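Teaching a secondhand arm to pick blocks out of a bin

If you have been following the Mirkilholm workshop pages for a while, you know we have been promising a proper write-up of the bin picking setup since August. Well, it finally got written, mostly on a Friday evening with a pot of tea and Neema Simiyu reading over my shoulder, so please forgive the places where it wanders.

I'm going to assume you already have an arm that moves safely, with a working emergency stop that everybody in the room can reach. If you don't, stop and do that first! Stay out of reach of the arm whenever the drives are on, and do all of your early testing at the slowest speed your controller allows.

Step 1. Fix the bin down

I skipped this the first time and lost a whole weekend to it. A bin that creeps even a little makes every position you taught a little bit wrong, and you will blame the gripper, and then the software, and then yourself. Clamp it. A plain bar clamp does fine. Once it's tight, lean on the bin from each side with your hand, and if you feel it give, clamp it again.

Step 2. Sort out the cables

Run everything along the top of the forearm and leave a generous loop at the wrist. Tape is perfectly good for this while you're still changing your mind every day (Juraj Hájek would like it known that he prefers proper straps, and he's welcome to come and fit them). Now turn the wrist by hand control all the way to both ends of the range you plan to use, and watch the loop the entire time. It should never pull tight, and it should never droop low enough to catch on the bin wall.
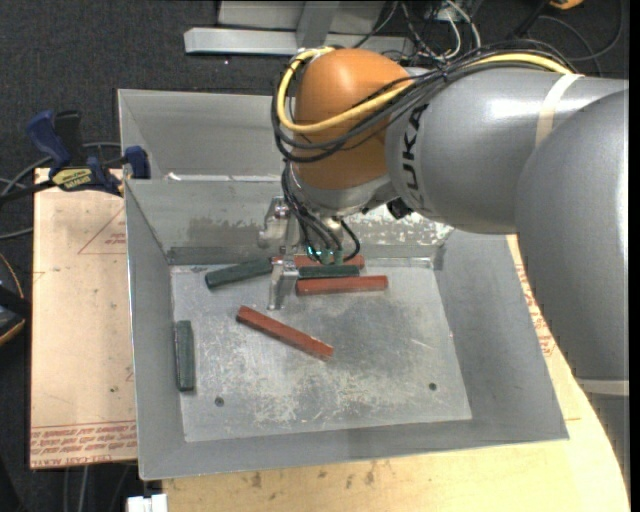
Step 3. Teach the corners

Bring the closed fingers down over one corner of the bin floor and stop 8 mm above the metal. Save that position. Do the same at the other corners, going back up to a safe height each time before you travel sideways. Sloping walls are sneaky here, as there's plenty of room up at the rim and a good deal less down at the floor, so keep an eye on the gripper body as well as the fingertips.

Step 4. Start with one block

Put a single block in the middle, well clear of everything, and pick it up across its narrow side. Lift straight up, pause, set it back down. When that works 41 times in a row (our house number, pick your own) turn the block to a new angle and go again.

Step 5. Add the awkward ones

Blocks lying side by side need room for a finger between them, and a block resting against a wall needs to be nudged inward before you can grip it. We wrote the nudge as its own little routine, and I'm so glad we did, as we now call it from everywhere. Give each block 3 tries, then have the arm back off and wait for a person.

Next time Neema is going to cover the camera calibration, which she understands far better than I do.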